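Teapots, tea bags and a robot called Doris: a chat with Aldo Piras of Paltell

I'd promised Aldo Piras we'd keep it to half an hour, and when I next looked up it was past four and his coffee had a skin on it. He talks fast, he interrupts himself, and he will happily leave a question hanging so he can go look for a box to show you what he means. I liked him a lot.

Paltell, his company, sells a packing service built on a two-armed benchtop robot named Doris. You don't buy Doris. You rent her by the month (everybody at Paltell says "her," so I've given in) and what you're paying for is mostly the training. You record your own people doing the job by hand, from head height, the way they see it. Paltell turns those recordings into something the arms can copy. Then Doris shows up on a cart.

I wanted to talk about the awkward stuff, the gift sets and variety boxes, where one item is breakable and the next one is floppy. Aldo lit up at that.

"Everyone sends me their easy product first," he said. "They've got a jar, it's always the same jar, it goes in a square hole. Fine! Buy a cheap machine, you don't need me. I want to see the thing your staff argue about."

For his tea customers, that's the teapot. Glass body, handle sticking out on one side, a lid on top, and a carton with flaps that get in the way whichever direction you come from. Watch a person handle one and it's a two-handed job all the way through. One palm goes flat on the carton so it doesn't skate off across the table, and the other hand has the pot by its handle, with the thumb up near the lid.

"That palm on the box, we ignored it for ages," Aldo told me. "We had one arm doing all the clever work and the other one parked. And the box kept walking away from us! You watch the recordings again and you think, well, of course, the left hand has a job too."

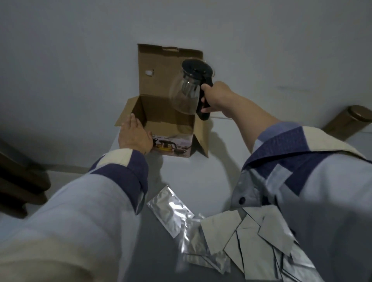
What you get for the money

The basic plan is $1,261 a month, with the cart, both arms, the cameras and a first round of training on one product. More products cost more, and he wouldn't give me a flat number for those because it depends on how weird they are (his word). Setup takes around 7 weeks from the day you send your recordings. I said that sounded slow. He said it used to be a lot worse, and that most of it now is back-and-forth with the customer over what "packed right" means.

"You would not believe how different two people's idea of a finished box is," he said. "One of them tucks the tea underneath, the other one lays it on top so it looks pretty when you open it. Both have been doing it for years. They've never noticed. And then Doris does a bit of each, which is horrible."

So Paltell asks you to pick one way and stick to it before anyone starts recording. They send out a short guide, and it's a nice piece of plain writing. Clear the table. Start and finish with your hands in view. Do it at your normal speed, even if you fumble. Leave the fumbles in! Aldo was very firm on that last one, and he came back to it twice without my asking.

His reasoning is that a recording where everything goes perfectly teaches the arms nothing about what to do when the lid shifts or a flap springs back. For one customer, Zuvitis, they ended up training on 151 recordings of the same set, and he reckons the messy ones did most of the good.

The floppy things

I asked what Doris is bad at and got an answer right away, which I always take as a good sign in a sales conversation.

"Pouches," he said. "Flat ones, foil ones, anything that slides. I have dreams about them."

If you've ever tried to pick up a heap of foil packets in one go you'll know what he means. They fan out. The shiny ones slip over each other, corners poke out everywhere, and the one at the bottom stays behind. A person comes in from both sides, squeezes the edges together, maybe gives the pile a bit of a nudge to square it up, and gets on with things.
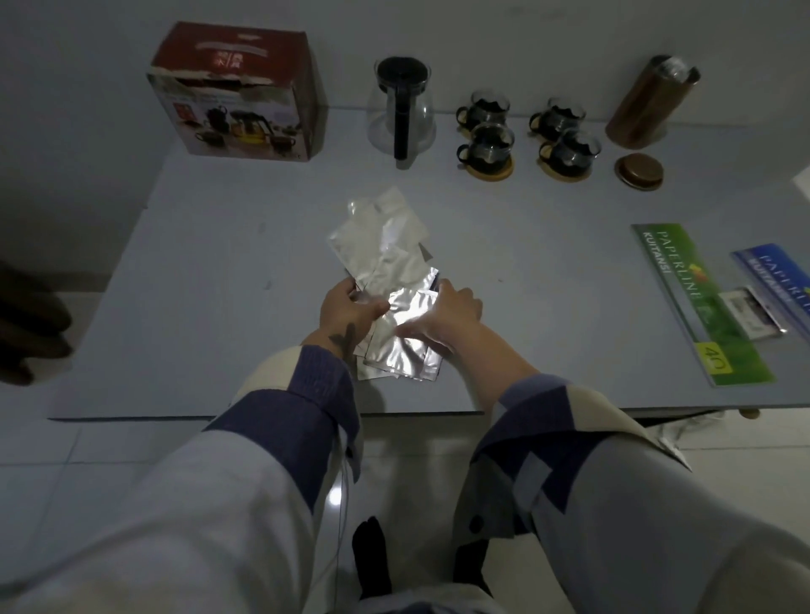
Doris does it in stages, and it's a bit painful to watch. She pushes from the left, she pushes from the right, she checks, she pushes again. In the demo I saw, she got the bundle up on the second try and dropped it on her third one. Aldo didn't wince. He just said "yep" and reset it.

There's an add-on called Cocco that's meant to help. It's a pair of soft fingertips that clip over the standard ones, a little tacky to the touch, and they gave noticeably better results on foil while I was there. They also pick up lint like nothing else, so you have to wipe them down. I'd want a spare set. Aldo said he'd want two.

A customer's side of it

I didn't want to take only Aldo's word for all this, so I rang Bríd Conneely, who handles packing at Zuvitis and has had Doris on the bench since July. She was cheerful and pretty blunt.

"She's slower than me," Bríd said. "She's a good bit slower than me. But I go home, and she doesn't, so I come in and there's a row of boxes waiting."

At Zuvitis they've split the job up. Doris does the cartons and the cups, and people still do the pots and the tea. That isn't how Paltell pitched it, and Bríd says they went round and round on it for a while, but she'd rather keep the fragile piece in human hands until she's seen a longer run without a breakage. I asked how the glass had gone so far. "We lost a few at the start. Less now. Ask me at the holidays."

She had one real complaint, and it was about retraining. When their supplier changed the carton and the flaps came out a touch stiffer, Doris got muddled and they had to record a fresh batch. Paltell didn't charge for it, but it was still a few afternoons of somebody's time with a camera on their head.

"Tell him I want a warning light for that," she said. "Something that says, this box is different, come and look."

I passed it on. Aldo groaned and wrote it on the back of his hand, and then told me it's already on the list, under a bigger screen and a quieter left arm. He's hoping to have the carton check running on the rental carts by spring, and existing customers will get it with their regular update. If you'd like Paltell to look at your own product before then, they'll review one recording for free, and they'll tell you no if it's a no.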